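Hoslow Laundry Room - Folding and Finishing Gallery

Navau Linen and Garment Notes, page 2

The Hoslow laundry room handles the washing for a block of shared apartments. It has one finishing table, one wall of open shelving and a sorting bench. This gallery covers the finishing side only: the table and its cloth, the handling of knit shirts, and the way finished stacks are stored. Washing and drying are covered on a separate page.

Entries are grouped by station. Each entry has a short note. Where a method is given, it is the one in use in the room as of October. Weights are for dry goods.

Station A: The table and its cloth

The finishing table is covered with a loose cloth. An earlier setup had a fitted cover with elastic at the corners. It held flat but was slow to remove, and it was washed less often than it should have been. The loose cloth comes off in one pull and goes in with the Friday load.

Wrinkles in the cloth do not transfer to jersey knits at folding pressure. They do matter for pressed cotton, and shirts with a woven collar are finished on the board instead. The cloth is smoothed by hand before pillowcases and napkins. For T-shirts this step is skipped.

The color was chosen for contrast. A pale green shows lint from dark loads and also shows the outline of white items, which were hard to see on the old cream cover. Marks from pen or rust are treated the same day with the Lulach paste, then rinsed cold.

Station B: T-shirts

Crew-neck T-shirts are the most common item at this table. The log for the last full quarter lists 3359 pieces finished, and 471 of those were adult T-shirts with short sleeves. They are folded to one size regardless of the label, so that mixed stacks stand up on the shelf.

The fold starts with the shirt spread out and the sleeves pulled clear of the body. The ribbed neckband is checked first. A band that waves or rolls after drying is stretched lightly across its width and released. If it still rolls, the shirt goes back for five minutes under a damp cloth.
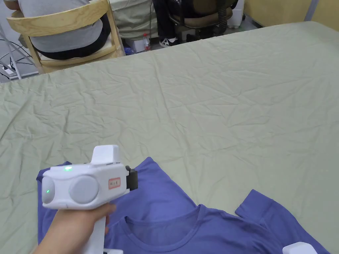
Purple T-shirt spread on the green table cloth. Small folds remain near the collar and where the sleeve joins the body; the sleeve hem makes a straight edge against the cloth.

Station C: Fold sequence

The standard fold for a short-sleeved shirt is as follows.

Lay the shirt face down with the neckline toward you. Run both palms from the collar to the hem to move the slack out of the body. Bring one side in to a line halfway between the collar and the shoulder end. Turn the sleeve back on itself so that it does not cross the fold. Repeat on the other side. Fold the hem up to the base of the collar, then fold once more in half.

The finished width is set by the Mujić board, a flat card guide cut to 266 mm. The board is used for the first few shirts of a session and then put away. Most people hold the width by eye after that. Heavy shirts come out slightly wider and are stacked separately.

Two faults are common. The first is a twisted side seam, where the fabric has skewed in the wash. Such a shirt is folded to the hem and the seam is ignored. The second is a collar that sits off center in the finished fold. It comes from bringing the first side in too far, and the only remedy is to open the shirt and start again.

Station D: Stacking and shelving

Stacks are built with the folded edge facing out. Alternate shirts are not reversed, although this is sometimes recommended for keeping a stack level. In this room it made single shirts harder to pull. The stack leans a little toward the collar side - it is kept low enough that the lean is not a problem.

Shelves are labeled by apartment and not by garment type. Unclaimed items go on the bottom shelf for two weeks and are then bagged. Colored shirts are placed away from the window end. Purples and blues fade first, and a fold line left in direct light can show as a pale stripe across the chest.

Notes

The table cloth pattern and the cutting layout for the Mujić board are available at the Navau counter on request. The board can be cut from heavy card, but the edges should be taped. An untaped edge catches on ribbed knits.

Station C will be revised when the long-sleeve method has been settled. The current version leaves too much bulk at the cuff.

Page last revised Sat 9 November.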